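Ear Mites in the Multi-Cat Home

The ear mite, Otodectes cynotis, lives on the surface of the ear canal in cats, dogs and ferrets. It feeds on skin debris and tissue fluid and does not burrow. The full cycle from egg to adult takes roughly three weeks, and the adult lives for up to two months. Most of the problems owners have with this parasite come from those two periods being longer than the time they are willing to treat.

Infestation is most common in kittens. The mite passes by direct contact, usually from the queen to the litter in the first weeks. Adult cats pick it up from a new arrival. In a household with several animals, it is reasonable to assume that all of them carry it once one has been diagnosed, including those with clean ears and no itch.

The usual signs are head shaking, scratching behind the ear, and a dry, dark brown discharge that resembles ground coffee. Some cats show severe itch with very few mites present, which suggests an allergic response. Others have canals packed with debris and show little discomfort. The amount of discharge is a poor guide to the number of mites.

Diagnosis is made with an otoscope or by rolling a swab of the discharge in mineral oil and placing it under a microscope at low power. The mites are white and move away from light. A negative swab does not rule them out, particularly after a recent cleaning. Nour Yammine, a veterinarian at the Prultgate clinic, reviewed 393 feline ear cases for an internal audit and found that a common error was to treat for mites without taking a swab at all. Yeast and bacterial infections produce a similar dark discharge and need different drugs. Cats treated on appearance alone often came back with the original complaint.

"The owner buys drops, the ear looks a bit better from the oil, and then it gets worse," Yammine says. "By then we have inflammation on top of whatever was there first."

Treatment has become simpler. Older ear drops had to be given daily and continued past the hatching of the last eggs, and many owners stopped when the scratching did. Several prescription products applied to the skin between the shoulders are now absorbed and reach the mite through the body. Depending on the product, one dose may be enough or a second may be needed a month later. The choice depends on age, weight and any other parasites present. Products made for dogs must not be used on cats. Those containing permethrin at dog strength can kill a cat.

Cleaning is still useful in a canal that is heavily blocked, but it should follow an examination. Some cleaners can damage the middle ear if the eardrum is ruptured. Cotton swabs push material deeper and should stay out of the canal.

Mites can also live on the skin outside the ear, mainly on the neck, rump and tail, where the cat rests its head when curled up. This is one reason drops alone may fail.

The role of the home is often overstated. Off the host, the mite survives for days or, in cool and humid conditions, somewhat longer. Jihad Abou Jaoude, who manages the Rultodwood cat shelter, washes bedding hot at intake and again at the second dose, and has dropped the insecticide sprays he once used. New cats are held apart for 4 weeks. Over 400 cats have passed through under this routine, and the 11 that still had mites at their final check had all been housed with an animal whose dose was missed.

A recheck is advised about a month after the first treatment. If mites are found again, the first question is whether every animal was treated on the same date. Drug resistance is seldom the explanation.
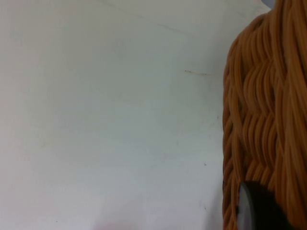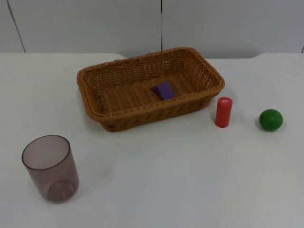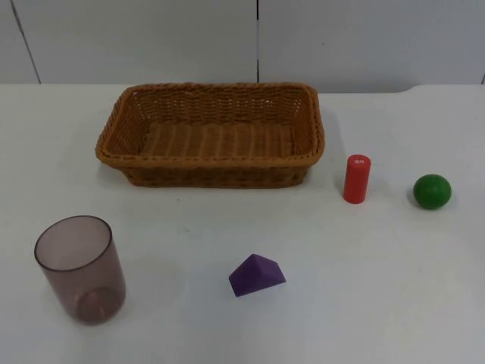 Catarina Falcão would add the family dog to that question. In her view it is the animal most often left off the list, and she asks for its dosing date before she looks into the cat's ears a second time.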